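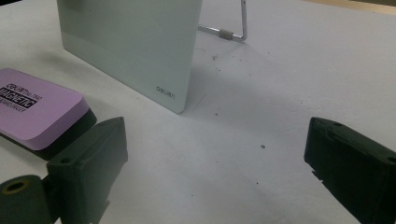

Petit tableau de table sur son pied de métal, et sa brosse magnétique à capot lavande.

Maison > Bureau > Petites manies

Le tableau blanc de table, ou l'art d'effacer ses bonnes intentions

Il mesure à peine plus qu'un set de table, il tient debout grâce à une béquille en fil de métal, et il a colonisé en une saison les plans de travail de tout mon entourage. Le mini tableau blanc devait remplacer les papiers volants. Chez moi, il a surtout remplacé la conversation : on y lit « pain », « rappeler Plusar », puis, dans une autre écriture, « quel Plusar ? ».

L'objet a pourtant des ancêtres respectables. Ma grand-mère gardait une ardoise d'écolier qu'elle datait fermement de 1840, sans la moindre preuve, et sur laquelle la liste des courses prenait des airs de testament. L'ardoise pesait, grinçait, blanchissait les manches. On y réfléchissait à deux fois avant d'écrire « yaourts ».

Rien de tel avec le modèle actuel, coins arrondis et surface un peu brillante, si léger qu'on le déplace sans y penser (le mien a passé février dans la salle de bains). Son pied se déplie à l'arrière, ce qui lui donne l'inclinaison d'un transat et, certains matins, la même énergie.

Reste la brosse. Celle-ci est magnétique, le mot est imprimé en capitales sur un bandeau noir, et deli ne lésine pas sur l'information : No.7843, au cas où l'on voudrait la convoquer. Dessus lavande, dessous noir, une gueule de petit gâteau sérieux. J'aime beaucoup cette brosse. Je m'essuie quand même le tableau avec le pouce.

À la papeterie Chege, rue Tomine, on m'a expliqué qu'il fallait effacer tous les soirs, sous peine de voir l'encre s'incruster. J'ai dit oui. Le mot « détartrer » est là depuis l'automne et résiste désormais au chiffon, à l'alcool et au remords. La boutique vend aussi un carnet Stondaseck de 40 pages, que j'ai acheté pour noter ce qui est écrit sur le tableau.

Rubrique : Vie de bureau, vie de cuisine

Ce site utilise des cookies pour mesurer son audience. Accepter | Refuser | Personnaliser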